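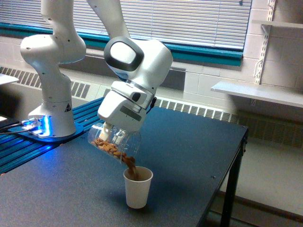

Flallance hand on the bench, almonds going from the plastic jar into a paper cup.

Products > End-of-Arm > Electric Hands > Flallance Hand

Print this page | E-mail this page

Flallance Electric Hand, with notes on how it compares to the Swai

Hi, I'm Vesela Petek and I look after the hands and controllers at Jusness. I write these pages myself, so you get my opinions mixed in with the specs (sorry in advance to anybody who just wanted a table). I've had the Flallance on and off our bench arm since April and I like it a lot, with a couple of complaints that I'll get to.

The short version for people in a hurry! The Flallance is a white, boxy electric hand for small collaborative arms. It holds light and medium things well, it's gentle with thin plastic, and it plugs into the arm at the wrist with one short cable. We sell it bare or as a kit with the Lorer controller. The bare hand is $1,684. The kit with the Lorer adds $620 to that, and the Lorer is worth having if more than one person is going to be setting jobs up.

Why I pour almonds

A lot of gripper demos are stacking blocks. Blocks are fine, but they're square, they're stiff, and they weigh the same at the end of the move as they did at the start. Pouring is a much ruder test. You've got a round thing held sideways, it's made of thin clear plastic that gives when you squeeze it, and the weight inside slides toward the mouth as the wrist tips over. If the fingers are too loose the jar rolls. Too tight and it goes oval on you, and then the almonds bunch up at the neck and come out in lumps.

So that's what I do with every hand that comes in. Jar, almonds, a plain paper cup standing on the table. I like almonds because they're big enough to see, they don't make much dust, and if they land on the floor you can pick them up. I tried rice once. I'm still finding rice.

I run the pour 200 times per hand before I write anything on a page like this one. I do it over several days and I swap in a fresh jar whenever the old one starts to look tired.

How the Flallance did

With the grip force left at the factory setting, it squeezed the jar more than I wanted. You could hear the plastic tick. I brought the force down to 40 percent and that was the sweet spot, and I left it there for the rest of the run. At that setting the jar stayed where I put it in the fingers. I drew a marker line on the plastic next to one fingertip and checked it as I went along, and the line had crept a hair by the end of a long day, but nothing that changed where the almonds landed.

Misses were mostly my fault. I'd set the cup down a little off its spot, the arm would do exactly what it was told, and I'd have nuts on the table. The arm doesn't look for the cup, it just goes where it was taught. If you want it to find the cup on its own you'll need a camera, and that's another page (and another budget).

What I liked:

- The fingers open and close smoothly at low speed. Some hands get jerky when you slow them down, and this one doesn't.
- There's a small black button on the front of the hand. On ours I have it set up so a press saves the current position, and it's so much nicer than walking back to the pendant for every point. You can assign it to something else if you prefer.
- It keeps its grip when power to the hand drops. I tested that with a full jar over a tray, holding my breath a bit.
- Changing fingertips takes one hex key, and the key comes in the box.

What I didn't like:

- The cable connector sticks out from the side of the hand up near the wrist. It's fine in open space, but when I was working the wrist around close to a shelf I had to think about which way that side was facing. If your cell is tight, measure with the connector on and don't go by the body size alone.
- The manual assumes you already know what you're doing. Ask me for my own two-page setup sheet, I'll e-mail it to you.
- White shows fingerprints. Petty, I know.

Next to the Swai

People call and ask me Flallance or Swai more than they ask me anything else, so let me try to be fair here. I ran the Swai through the same pour, on the same arm, with the same kind of jar.

The Swai is stronger and it's quicker. If you're moving metal parts or boxes of anything, buy the Swai, you'll be happy and you can stop reading. It closes with a real snap and it doesn't care if the part is a bit greasy.

On the jar, though, it was a struggle. Its lowest force setting is still pretty firm, and with the fingers that ship with it I was denting plastic. I put softer pads on and that helped a lot, but then the pads were thick enough that I lost some of the opening, and a wide jar was a fussy fit. I did get a full run out of it in the end. I also went through a good deal more jars than I did with the Flallance.

The other difference is noise. The Swai makes a little whine as it closes. In a shop with a compressor running you'd never hear it. Our bench is in a room with painted block walls and everything echoes, so I noticed it all day long and by late afternoon I was ready to go home.

For labs, kitchens, packing samples, classrooms, that kind of work, I'd pick the Flallance. For machine tending I'd go Swai. If you really can't decide, tell me what you're picking up and how much of it there is, and I'll tell you what I'd do.

About the Lorer controller

You don't have to have the Lorer to run either hand. Most newer arms will talk to the hand straight through the wrist, and if yours does and you're comfortable with the arm's own software, save your money.

What the Lorer gives you is a place to keep your grips. I have one saved for the jar, one for a full cup, one for an empty cup, and so on, and each one remembers force, speed and how far to open. Then in the arm program I just call the grip by name. When we switch from the Flallance to the Swai I load the other set and the arm program stays as it is. That saved me so much retyping during this comparison that I'd have paid for it out of my own pocket (don't tell the boss).

The screen is small and the menus go one level deeper than they should. You get used to it. Updating it needs a USB stick, and it's picky about the stick, so use a small plain one.

Getting set up

Bolt the hand to the flange and get the cable on before you power up the arm. Tell the arm how heavy the hand is and where its center of weight sits. I'm begging you to do this step! A good half of my phone calls about a hand that "drifts" or an arm that stops for no reason come down to the payload never being entered. For pouring, I enter the weight with the jar full and leave it alone. The arm seems happy enough with that as the jar empties, at least with something as light as nuts.

Teach the pour slowly. I use one point above the cup with the jar upright, one where it's just starting to tip, and one at the full pour. Put the turn in the wrist and keep the rest of the arm as quiet as you can. If the mouth of the jar swings sideways while it tips, your stream will wander off the cup, and you'll be chasing almonds.

And keep the mouth low over the cup. Higher looks more impressive when visitors come by, but the nuts bounce.

Mount the arm on something solid. Ours sits on a plate bolted to slotted aluminum rail along the edge of the table, and I'm glad of it every time I run things fast. I had an arm on a rolling cart for a while and every stop shook the cup.

What's in the box

Flallance hand, short wrist cable, one set of standard fingers, one set of soft tips, hex key, flange screws, printed manual. The kit adds the Lorer, its power supply and the longer cable that goes between them. The arm is not included, and neither are the almonds. I do get asked about the arm.

Extra fingers

The standard fingers are fine for jars, cups and small boxes. If you're holding something tall, get the long fingers, but turn your force down again after you fit them and test with something you don't mind crushing. Blank fingers are available too if you have a machine shop and want to cut your own shape. A shallow V works beautifully on round containers. I made a deep V first and it was too deep, the jar sat crooked in it.

Shipping and trying one out

We usually have the bare hand on the shelf. The kits get put together when you order, so give us a few extra days on those. If you'd like to see either hand run before you buy, bring your own part and come by after 10 a.m., and I'll put it in the fingers while you watch. Bring several if it's breakable. Returns are fine as long as the hand comes back clean, and please, please empty it of whatever you were pouring. One came back with sugar in the finger slides and it took me most of an afternoon with a brush.

Questions go to me, Vesela, at the Jusness sales desk. If I don't pick up I'm probably at the bench with my hands full, so leave a message with your arm model and the weight of the part and I'll call you back.

Print this page | E-mail this page

Get the Jusness newsletter: new hands, controllers and bench notes in your inbox. Enter your e-mail address to sign up. You can unsubscribe at any time.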